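Simulation first: an interview with Dennis Heywood on the Pernavow student manipulation project

Posted 25th July

Dennis Heywood runs the summer robotics course at the Bellamy technical college in Plullgate. The course has 6 students this year, and all of their graded work up to the final week is done in simulation. The project is called Pernavow, after the software framework the students inherit from the previous class and are required to leave in better shape than they found it.

The assignment is manipulation of household objects by a single seven-joint arm with a parallel gripper. Students write the motion planner, the grasp selection and the logging. They do not write the physics engine. Heywood considers that a separate course.

"I had a year where two people spent three weeks on contact solvers," he said. "They learned a lot about contact solvers. They had no grasp planner at the end, and the grasp planner was the assignment."

The current class has run 1,668 logged episodes. Of those, 636 ended in a grasp that met the scoring rule, meaning the object was lifted clear of the surface and held for 4 seconds without slipping past a set tolerance. Heywood does not regard the ratio as meaningful by itself. The early episodes include every run in which the gripper closed on air, and the students are not allowed to delete them.

"If you delete the bad runs you lose the only record of which change fixed the problem," he said. "I grade the log. If I can't trace the improvement to a commit, it didn't happen as far as the grade goes."

Scenes are generated from a configuration file. The file lists the furniture, the objects on it, the wall and floor materials and the pose of the arm's base. A script then perturbs object positions within limits and rejects any layout in which two solid bodies overlap. Light direction is set separately. Heywood asks for ordinary domestic clutter, with at least one object that is hard to segment from its own shadow and at least one that is mostly empty space.
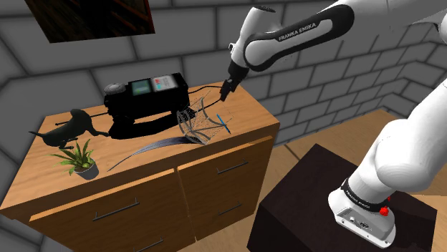

Cables are the part of the assignment that costs the most time. A rigid object has a pose, and a pose can be written as six numbers. A cable does not reduce to that. The Pernavow code represents it as a chain of short rigid segments joined by springs, and the number of segments is a setting the students have to defend in their reports. Too few and the cable bends at visible corners. Too many and each simulation step takes long enough that an overnight batch does not finish overnight.

"Everyone starts with too many," Heywood said. "It looks better. Then they queue up a batch, come in the next morning, and it's a third done."

Thin cables also cause trouble at the fingertips. At a large time step, a closing finger can pass through a segment between one collision check and the next, and the log then reports a closed gripper with nothing in it. The class tried two remedies. The first was a smaller time step, applied everywhere. The second was a smaller step applied only when the fingertips were within a set distance of any cable segment. The second was adopted. It required a change to the logger, which had assumed a constant step and was writing incorrect timestamps.

I asked whether the timestamp error had affected the scores. It had. The hold time was being computed from step counts, so some cable grasps had been credited with a longer hold than they achieved. The affected episodes were rescored from the raw joint data.

"That was a good day for the class," Heywood said. "They found it themselves, two of them, arguing over a plot. I'd missed it."

Perception is kept simple. The students get a color image and a depth image from a fixed viewpoint and may use any method that runs on the lab machines. Objects with open mesh are the standard failure. A depth image of a wire basket contains mostly the surface behind it, and a planner that trusts the depth image will aim the fingers at the tabletop. The present solution fits a coarse bounding shape to whatever mesh pixels are found and plans against that. Heywood calls it adequate.

The transfer week comes last. The college has one physical arm, shared with the machining program, and each student gets a booked session on it with a reduced object set. Gurov, a local supplier of test equipment, donated the bench and the emergency stop circuit. Nothing runs on the arm until its trajectory file has passed a velocity and joint limit check, and the student who wrote the planner holds the stop button.

Heywood expects cable grasps to transfer poorly. Real cables keep a set from having been coiled, and the spring model starts every chain from a straight rest shape. One student has added a rest curvature parameter for each joint in the chain, but it has not been tuned against measurements.

"I told her to leave it in and write down that it's untuned," he said. "Next year's class can measure some cables. It's an afternoon with a ruler and a camera."

Reports are due at the end of July. The repository will be frozen the same day, with the full episode log included.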